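Herbst auf dem Ledesma-Höhenweg: Navach Wanderreisen öffnet die Anmeldung für den Oktober

Geklow, 2018-04-11 – Wer einmal im Oktober oben auf dem Kamm gestanden hat, wenn die Buchen leuchten und das Tal noch im Dunst liegt, der kommt gern wieder, und so freuen wir uns von Herzen, auch in diesem Jahr zu geführten Laubwanderungen einladen zu dürfen.

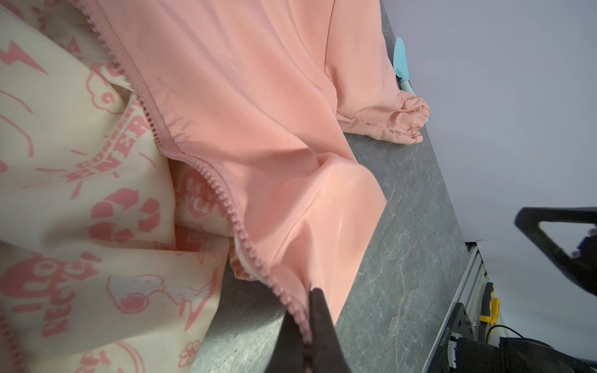 Gewandert wird in kleinen Gruppen, von der alten Bahnstation Trillton bis hinunter nach Geklow, insgesamt 18 Kilometer mit vielen Pausen. Die Leitung hat wieder Chia-jung Chu, die den Weg bei jedem Wetter kennt.
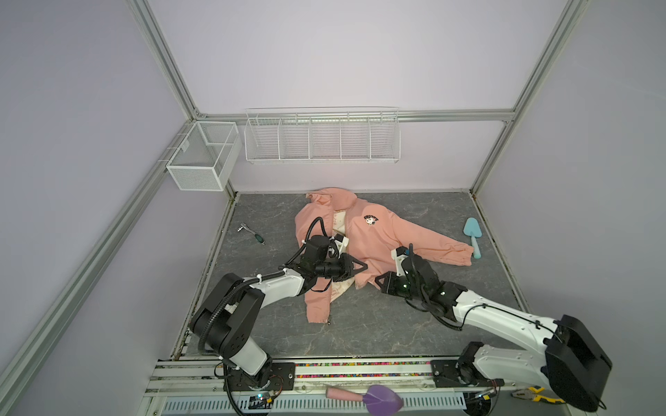 Was geschieht bei Regen?
Gewandert wird trotzdem; nur bei Sturm oder Gewitter weichen wir auf den Talweg aus.

Die Teilnahme kostet 10 Euro, Kinder gehen kostenlos mit.
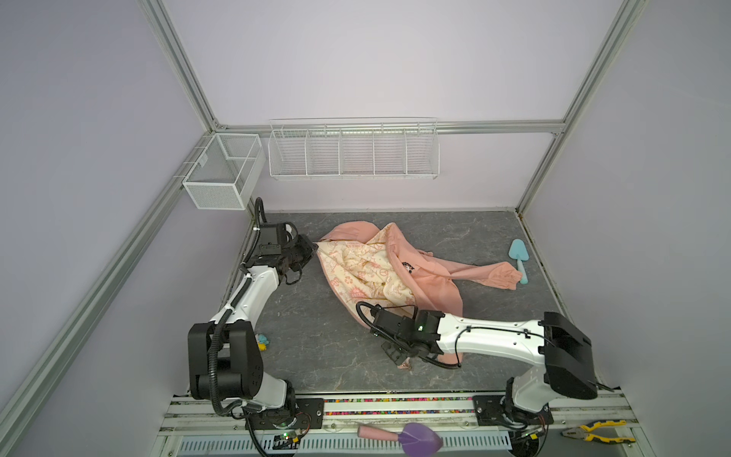

Übernachten können unsere Gäste in der Hütte am Sattel, die wir über den Winter liebevoll hergerichtet haben. Für Mützen, Handschuhe und Karten wünscht sich Hüttenwirt Wen-hsiung Tsai noch eine Ablage an der Wand – so ein langes weißes Drahtregal mit fünf offenen Fächern wäre ihm gerade recht. Das Abendessen ist im Preis der Übernachtung enthalten.

Anmeldungen nimmt das Büro von Navach Wanderreisen in Geklow ab sofort entgegen.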